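Reporting of Shoplifting Cases in Local Newspapers

Project report, course Crime and Society
Marlene Strobel

1. Introduction

In our course we discussed how newspapers write about serious crimes such as murder. I wanted to look at the opposite side, the small cases that get only a few lines. My question was: which information does a reader receive about a shoplifting case, and which information is missing? The idea came to me in November, when my local paper printed two short court notes on the same page and only one of them mentioned the sentence.

2. Material

I collected 123 articles from the online archives of two local papers. An article was included if it was about theft from a shop and if at least one person was charged. I left out robberies with a weapon, because the law treats them in a different way. Letters from readers were also left out. The shops named most often in my material were the supermarket Trilden and the drugstore Brerix. De Graaf, a family store for household goods, appears in fewer articles, but these are longer.

3. Method

I read every article two times and filled in a table with these points: age of the accused person, stolen goods, value of the goods, result in court, and whether somebody from the defense was quoted. At first I also wanted to measure the "tone" of the article. After the first week I gave this up, as my own decisions were not stable from one day to the next.

4. Results

4.1 Value of the goods

The value is given in 70 articles. In most of these it is below 200 dollars. When the value is missing, the writer often uses words like "several items" or "a quantity of goods", and the reader cannot judge how serious the case is.

4.2 Kind of goods

Food and alcohol come first, then cosmetics and small tools. Kitchen things are mentioned mainly in connection with De Graaf. Snacks are usually named only as a group.

A snack bag and a steel ladle with a black handle, two ordinary goods of the kind that appear in the articles. 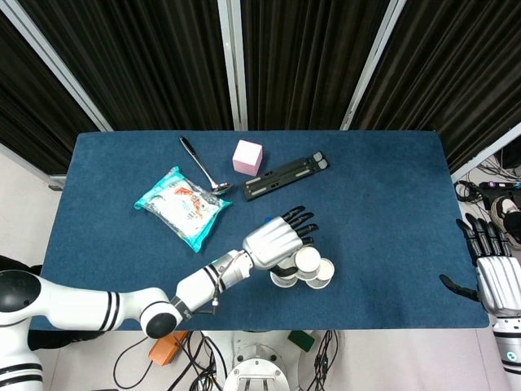

4.3 Result in court

Many articles are written after the first hearing and there is no later article about the verdict. For this reason the reader learns that a person was accused, but not if the person was found guilty. The defense is quoted very rarely.

5. Limits and next steps

Both papers belong to the same publisher, Handix, so the style may be similar for this reason alone. I also did not compare the articles with court records. For the second part of the project I would like to ask the court office for the final results of the cases from 4.3 and to add one paper from another publisher.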